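Cómo preparar un puesto de entrada de datos numéricos
Guía técnica - Oficina

El procedimiento describe la preparación de un puesto destinado a la transcripción de albaranes, facturas y hojas de recuento en papel. Se supone un equipo de sobremesa con hoja de cálculo y una persona que introduce cifras durante buena parte de la jornada. No se trata la digitalización por OCR.

Requisitos previos

Teclado con bloque numérico, integrado o independiente.
Calculadora de sobremesa o de mano con tecla de memoria.
Atril o soporte para documentos.
Permiso para modificar la configuración regional del sistema.

1. Despejar la superficie

Retire de la mesa todo lo que no intervenga en la transcripción. Conviene una superficie mate y de color uniforme; las brillantes devuelven reflejos de las luminarias y cansan la vista al alternar entre papel y pantalla. La profundidad mínima recomendable es la que permite apoyar los antebrazos por delante del teclado.

La calculadora se reserva para comprobar totales y se coloca en el lado de la mano no dominante. Si el modelo admite selección de decimales, fíjelo en 2 antes de empezar y no lo cambie a mitad de lote. 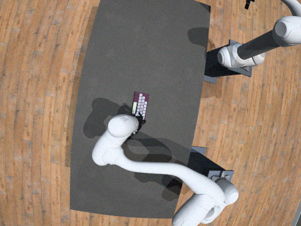 2. Configurar el separador decimal

La causa más frecuente de error en lotes mixtos es la discrepancia entre la tecla decimal del bloque numérico y el separador que espera la hoja de cálculo. En la configuración regional, compruebe los tres valores siguientes:

Separador decimal: coma.
Separador de miles: punto o espacio.
Separador de listas: punto y coma.

Abra una hoja vacía y escriba 3582 y 2559 en celdas contiguas de la misma columna. La suma debe ser 6141. Repita la prueba con dos importes que lleven decimales, introducidos con la tecla del bloque numérico. Si la celda se alinea a la izquierda, el programa ha interpretado el dato como texto y hay que revisar el primer valor de la lista.

En las hojas con plantilla Clirkasia el separador está fijado en el propio archivo y prevalece sobre el del sistema. En ese caso se modifica en la pestaña de opciones del documento.

3. Situar el teclado

El bloque numérico, y no el centro del teclado, es la referencia para colocar el puesto. La tecla 5 debe quedar en la vertical del codo de la mano que teclea. Con un teclado completo esto obliga a desplazarlo hacia el lado contrario, de forma que la zona alfabética quede descentrada respecto a la pantalla. Para sesiones cortas el desplazamiento es asumible; para jornadas completas se recomienda un bloque independiente.

Mantenga plegadas las patas traseras. La inclinación positiva extiende la muñeca, y el efecto se nota antes en el bloque numérico, donde la mano apenas cambia de posición.

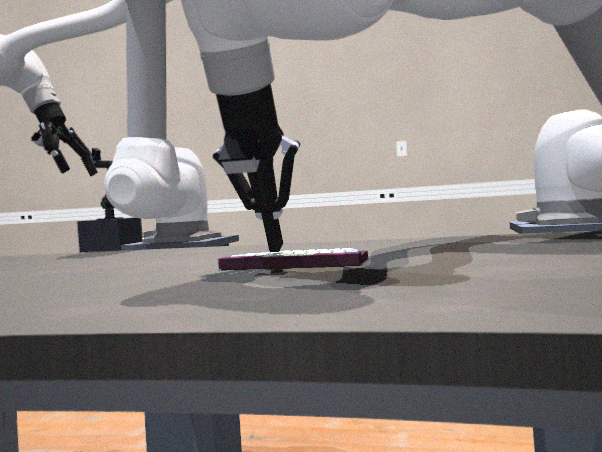 Fig. 2. Teclado blanco y morado.

4. Colocar el documento de origen

El atril se sitúa entre el teclado y la pantalla, o bien a un lado y a la altura de esta. Use una regla o una tira opaca para marcar la línea en curso. Se desplaza una línea después de confirmar el registro con Intro, nunca antes. Si se interrumpe la sesión, deje la marca sobre la última línea confirmada.

5. Dividir en lotes y cuadrar

Cada lote lleva una hoja de cabecera con el número de documentos y la suma de control obtenida con la calculadora. En la prueba que hicimos con albaranes de Hemov, un lote de 249 líneas resultó manejable en una sola sesión. Al terminar:

Compare la suma de la columna con la suma de control.
Si hay diferencia, divídala entre nueve. Un resultado exacto apunta a dos cifras transpuestas o a una coma desplazada.
Si no es divisible, busque en el lote un importe igual a la diferencia (línea omitida o duplicada) o igual a su mitad (signo invertido).
Corrija, vuelva a sumar y anote la incidencia en la cabecera.

No cierre un lote con una diferencia pendiente, aunque sea de céntimos.
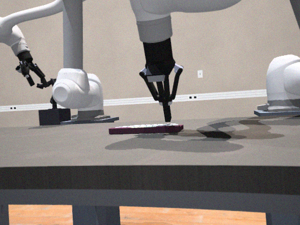
Última modificación: lunes, 20 de mayo de 2019, por Maëlys Caron

6. Mantenimiento

Apague o desconecte el teclado antes de limpiarlo. Pase un paño ligeramente humedecido por las teclas y deje secar. Las teclas 0, Intro y decimal se desgastan antes que el resto; si alguna exige más presión o duplica la pulsación, sustituya el teclado - los registros duplicados por rebote no siempre aparecen en la suma de control cuando el importe es cero.

Cambios en esta versión

Se añade la nota sobre las plantillas Clirkasia en el apartado 2.
Se corrige la regla de la diferencia en el apartado 5, que en la versión de abril omitía el caso del signo invertido.

Véase también: Formatos de fecha en importaciones CSV; Hoja de cabecera de lote, modelo Henley.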